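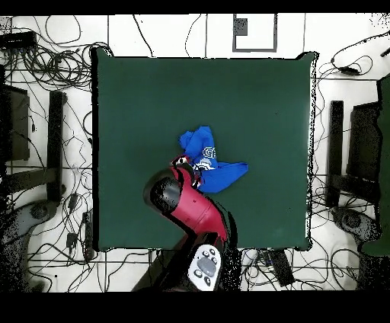 A dona da lavandaria Celtden, em Tulturstead, recebe-me atrás do balcão e avisa que tem pouco tempo e menos paciência. "As pessoas trazem 70 peças e querem desconto por amizade. Não somos amigos."

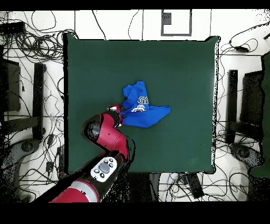 Abriu a loja em abril, com 2 máquinas Jemton em segunda mão. Uma ainda trabalha. "A outra faz companhia."

Pergunto pelas etiquetas. Suspira. "Ninguém as lê. Depois vêm cá com uma camisola de lã do tamanho de um gato e a culpa é do detergente." 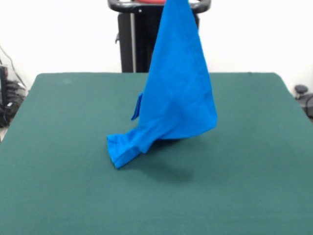 Azul vivo, com vincos.

O recorde da casa são 307 meias sem par, guardadas numa caixa à entrada. Reclamadas, até hoje, nenhuma. E passar a ferro em casa? "Nunca. Em casa ando amarrotada, como toda a gente."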